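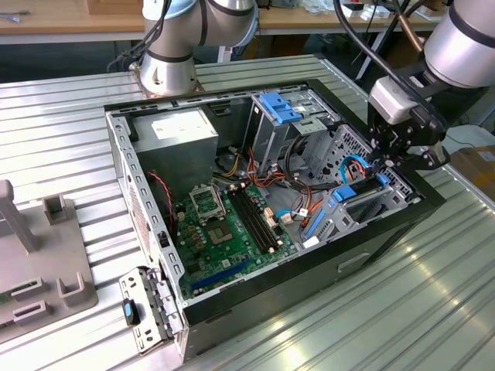

Der Datensatz »Jollier« enthält die Programmtexte, Vortragsankündigungen und Pressemitteilungen einer Fachtagung für Unternehmenskommunikation, die von der Agentur Folska ausgerichtet wurde. Erfasst sind 2,342 Textabschnitte aus 18 Konferenzblöcken, jeweils mit Angabe von Block, Sprache und Textsorte. Die Abschnitte sind thematisch verschlagwortet; unter »Technik/Hardware« fällt alles, was Geräte selbst betrifft. Texte über Software oder Plattformen stehen unter »Technik/Dienste«.

Daten > Korpora > Veranstaltungen > Jollier

## Aufbau

- `abschnitte.tsv`: ein Abschnitt pro Zeile, UTF-8, Tabulator als Trennzeichen
- `bloecke.tsv`: Titel und Moderation der Konferenzblöcke
- `schlagworte.txt`: flache Liste, 19 Einträge

Zahlen in den Quelltexten wurden unverändert übernommen, auch bei englischer Schreibweise mit Komma als Tausendertrenner. Doppelte Leerzeichen sind entfernt, Tippfehler nicht.

## Annotation

Die Verschlagwortung erfolgte durch Adhiambo Lema und Senad Todorova, unabhängig voneinander. Abweichungen hat Musyoka Obura entschieden. Pro Abschnitt sind höchstens 2 Schlagworte zulässig - das erste gilt als Hauptschlagwort.

## Bekannte Mängel

- Block 7 liegt nur in der englischen Fassung vor.
- Grußworte und Sponsorentexte sind nicht sauber getrennt. Feld `textsorte` dort mit Vorsicht verwenden.
- Nachträglich geänderte Vortragstitel stehen in `bloecke.tsv` in der neuen, in `abschnitte.tsv` in der alten Form.

## Nutzung

Weitergabe nur mit Nennung der Quelle. Personennamen von Teilnehmenden ohne Vortrag wurden durch `[NAME]` ersetzt. Korrekturen bitte an Sharon Lukumay, mit Zeilennummer und Dateiname.

Stand: 8. November 2018

Verwandte Datensätze

- Gotato: Einladungsschreiben und Absagen
- Mbwambo: Podiumsdiskussionen, Transkripte
- Folska: Pressespiegel August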